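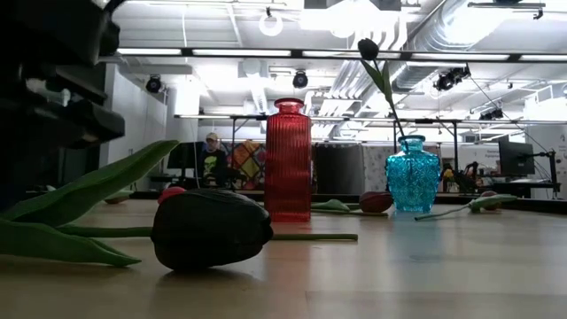
Glass and Tulips: Table Gallery

Posted 26 Sep 2023

Tadthorpe is a small range of colored glass vases and artificial tulips for shops, waiting rooms and front desks. Here they are out on a wood table, with stems lying down and stems standing up. Click any picture for the larger size.

The tall red vase has vertical ribs, a narrow neck and a flared rim. It takes one stem well and two at most. The dark tulip has a closed, rounded bloom and two broad leaves. Under bright light the petals show a little maroon.

Red, turquoise and clear 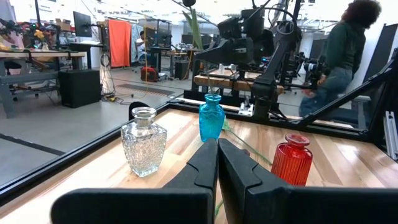
Vases with narrow necks are easier to fill than wide ones. A wide mouth needs a full bunch before the stems stop falling to the sides. With a neck like the one on the turquoise vase, a single tulip stands up and the leaf can go as high as it likes. The red glass is the one that changes most with the light, and along the ribs it goes to a bright orange-red. If you have a window behind your counter, put the red one there. The clear cut-glass piece with the diamond-like pattern suits people who already have a lot of color in the room.

Sorting the stems

Lay everything flat first and look at it by color. The reds are easy to find. The dark purple ones can pass for black until they are next to each other, so check them twice if you ordered both shades from the Surnudholm list.
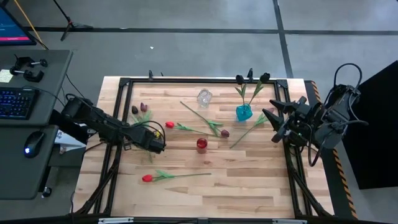

After that, open the leaves. They come pressed against the stem from the box and need to be bent outward by hand, the lower leaf first. Do this before the stem goes into the vase. Short stems go in front. Two dark tulips in one small vase can lean away from each other, and that is enough for a desk.

Buds and single blooms

The small red buds are sold separately in bags of 20. They go low in an arrangement, near the leaves, where a full bloom would be too heavy. Loose flower heads can be used in a shallow dish.

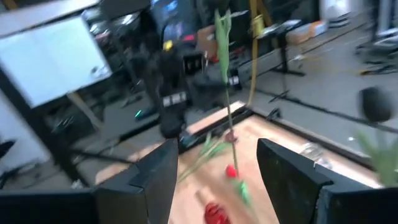

Buzatu wrote in to say that the buds hold their color well but the leaves pick up dust, and that a soft dry brush works better on them than a cloth. We have added that to the care sheet.

Next gallery: Trudivura bowls and dishes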